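**Progress report to Grorkora, August**
Nusley site, sorting and repacking automation

The Erkalico cell has now handled 3,594 items, which looks splendid in a table and slightly less so if you were standing next to it. Long, narrow things go well. Anything crumpled goes to a person, as do the items the software marks "uncertain," a category it is growing fond of.

The jobs have changed more than the headcount, which hasn't moved. Two of our packers now spend their mornings clearing exceptions and relabeling the software's mistakes. They report less lifting, more sitting, and a new kind of boredom we hadn't budgeted for. We rotate them every 50 minutes, a figure they proposed and we pretended to study.
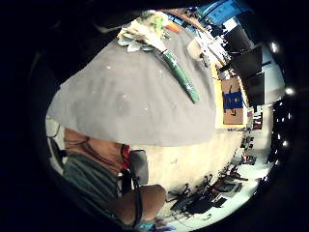 Is anyone losing hours to the new system?

Everyone on the packing team has kept the same contracted hours, and the written agreement holds through the end of the grant. Overtime has dropped, and three people have told us they miss the money.

Training on the Xia software took twice as long as planned. The manual runs to some 400 pages and assumes a reader who already knows how it works. The packers wrote their own version, 2 pages long, and it is now taped up beside the cell.

Still open: the night shift has had no training at all, and the pay grade for exception work is with HR. We would like to move the unspent travel money to cover the first. A revised budget line is attached for your approval.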